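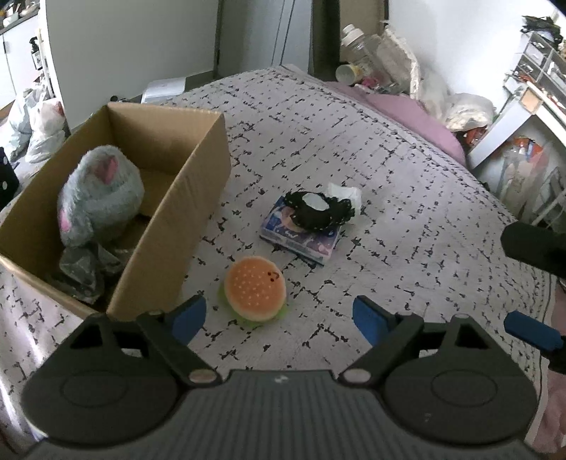
Iddale Planning Records is a table of land use applications filed with the Iddale Planning Board, with one row per application. It was put together from the board's posted agendas and minutes, which are PDFs and hard to search. Applicants describe their projects in their own words, and those words are kept in the project_text column. A short use code is then added by hand. The code goes by what the business sells, so a toy shop with a plush hamburger on a patterned quilt in its window is RETAIL, and a place that cooks hamburgers is FOOD.

Contents

The current release has 400 rows and 16 columns. Of these rows, 103 are site plan reviews. The rest are special use permits, subdivisions, sign permits and lot line changes. An application heard at more than one meeting still gets a single row, with the meetings listed in the hearings column.

Files

applications.csv: the main table
use_codes.csv: the 8 use codes and their definitions
streets.csv: old and new street names

Notes on columns

parcel_id: as printed on the agenda. Leading zeros are kept, so read this column as text.
status: approved, denied, withdrawn, tabled or unknown. Tabled means no later vote was found in the minutes.
demolition: yes if the application calls for taking down an existing building. Sheds and detached garages are not counted.
applicant: company names only. Private applicants are entered as "individual."

Known problems

The December minutes were posted without attachments, so lot sizes are blank for that month. The Kemolico warehouse on Wallin Road was filed under two parcel numbers and appears twice. Parcels on the Stimness side of the town line are left out, even where the driveway is in Iddale.

Use

The table is not an official record. Check with the town clerk before relying on any entry for a sale, an appeal or a permit.

Last updated 6/23/21. Corrections can be sent through the issues page with the parcel number and the meeting where the item was heard.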